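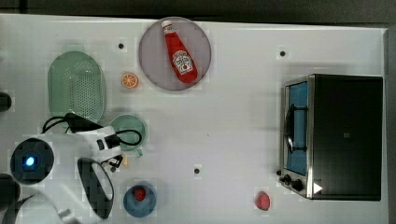

Home | Trips | Kitchen Stuff | Contact

A Morning at the Stalton Housewares Fair

Friday, January 18, 2019

I got to the Stalton fair right when the doors opened, and there was already a line for coffee! I'd been once before, in September, when it was half this size and you could park right out front. This time I walked from lot 3, in the wrong shoes.

First stop was Verkent, hall 2, booth 1001. They do plates and bowls, mostly in soft grays and greens, and I stood there way too long picking things up and turning them over. The woman at the booth let me stack four dinner plates to see if they wobbled (they didn't). Seppälä was across the aisle with cutting boards, lovely but way over my budget.

Flolex had the crowd, though. They were draining pasta all morning and handing out little cups of it, so of course I went back twice. I asked about their colanders and whether the small holes clog with rice, and the guy said to rinse them right away. Okay, fair enough!

Lunch was a hot dog on the steps outside. I came home with one bowl, a bag full of catalogs and a blister.

Recent posts
Two Days at the Quilt Show
The Pickle Factory Tour
My Favorite Soup Pot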